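파시네 작은방 물건 묶음: 안내문 (README)

침실 한쪽에 놓인 탁자와 그 위의 병이며 컵을 찍은 사진 모음입니다. 천천히 읽어 주세요.
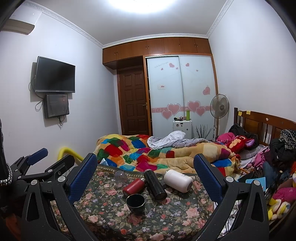 꽃무늬 식탁보 위의 병과 컵, 탁자 너머는 침대 담요

1. 어떤 자료인가요

파시네(Pasine)는 집 안에서 늘 쓰는 물건을 방별로 모아 정리하는 자료집이고, 이 묶음은 그중 작은방 편입니다. 부엌 편과 거실 편을 먼저 내고 나니 물병이나 컵이 꼭 부엌에만 있는 건 아니더라고요. 자기 전에 물 한 잔 떠다 놓고 그대로 아침을 맞는 집이 얼마나 많은지요. 그래서 침대 옆 탁자만 따로 모으게 되었습니다. 사진은 모두 79장이고, 9월 한 달 동안 찍었습니다.

2. 탁자와 물건

식탁보는 검정에 가까운 짙은 녹색 바탕에 분홍과 산호색 장미가 피어 있고, 가장자리에 금빛과 어두운 색이 섞인 무늬 띠가 둘려 있습니다. 저희가 무척 아끼는 천인데, 무늬가 촘촘해서 투명한 물건의 윤곽을 따기에는 꽤 까다롭습니다. 연보랏빛이 살짝 도는 투명한 잔이 특히 그렇습니다. 잔 너머로 꽃무늬가 그대로 비치니까요.

라벨에 쓰는 이름은 다음과 같습니다.

투명잔: 보랏빛이 옅게 도는 것
빨간병: 금속 몸통에 은색 목
검은병: 길쭉한 원통형
흰병: 굵은 몸통, 작은 인쇄 표시 있음
어두운컵: 안쪽이 윤기 나는 짙은 흑녹색

누워 있는 병에는 "눕힘", 서 있는 것에는 "세움"을 붙입니다. 비스듬히 놓인 병도 옆면이 천에 닿아 있으면 눕힘으로 봅니다. 어두운컵은 속이 잘 안 보이는 사진이 많아 내용물 칸을 "모름"으로 두셔도 괜찮습니다.

3. 담요에 대해서

침대 위 알록달록한 담요는 황갈색 바탕에 빨강, 주황, 초록, 파랑, 청록 같은 둥근 무늬가 들어간 폭신한 것입니다. 라벨은 "담요" 하나로 충분하고, 주름은 따로 나누지 않습니다. 처음에는 주름까지 하나하나 그려 보았는데 손이 너무 많이 가서 그만두었습니다.

4. 폴더

table: 탁자 전체
vessels: 병과 컵
blanket: 담요와 침대 쪽
labels: 사진별 이름표

5. 남은 일

검수가 덜 끝난 사진이 14장 있습니다. 대부분 투명잔의 가장자리 문제이고, 다음 판에서 고쳐 넣겠습니다. 이름이 헷갈리는 물건을 발견하시면 파일 번호와 함께 바비츠(Bavitz) 게시판에 남겨 주세요. 금요일마다 모아서 읽고 있습니다.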